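Software corner: the grasp planner grows up a little

Hello again from the Willville bench! It's been a busy stretch, and most of it went into one stubborn piece of code, so bear with me while I talk about timing.

If you've been reading since last June you'll remember that our planner (we call it Vorkutley, after a typo that stuck) used to work out the whole reach in one go and then run it blind. Fine for a box that stays put. Less fine for thin, squeezable things, where being a hair off means you shove the thing over before the fingers close. So I split the plan in two. The first part gets the hand close, and the second part replans every 200 milliseconds from the wrist view until the fingers touch.

The second part is where I lost most of my evenings. The old code waited for the full perception pass before it would move at all, and that pass took 300 milliseconds on a good day. You can see the problem! I ended up letting the planner use the last good estimate and marking it as stale, and the arm just slows down when the mark is set. Cups are my favorite test for it, and shiny black plastic is still the thing I grumble about most, what with all those highlights moving around as the camera does. 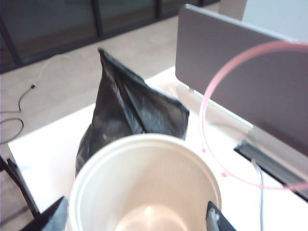

Do I need to recalibrate the wrist camera after updating?
Only if you've moved or remounted it. The update reads your existing calibration file and leaves it alone.

On the tooling side, the log viewer from Rollberg now opens our runs without the conversion script (hooray, I hated that script). I fed it all 2,585 runs from the winter and it got through them over lunch. 1,391 of those have the new stale marks filled in, and I'll do the rest when the big machine is free.

Next up is the release logic, meaning how the hand decides it can let go. Right now it's one threshold in a config file and I'm a bit embarrassed by it. The Vlachou branch has a better version, half merged. If you want to try it, pull the branch and keep your speed limit low.

Apr 14, 2018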